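April 21, 2018

Palldale transit bill, vote tracking

Reran the scraper on the Datton legislature site. It pulled 717 amendments, five of them duplicates left over from January. Removed those by hand.

Second reading passed. The funding clause still names the Magbanua line but the dollar figure is gone — check the committee reprint before coding it.

Colour key for party votes now matches the Kuritz sheet. 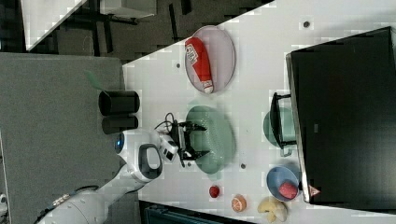 To do

Code the remaining 200 division records
Ask the clerk's office about the missing schedule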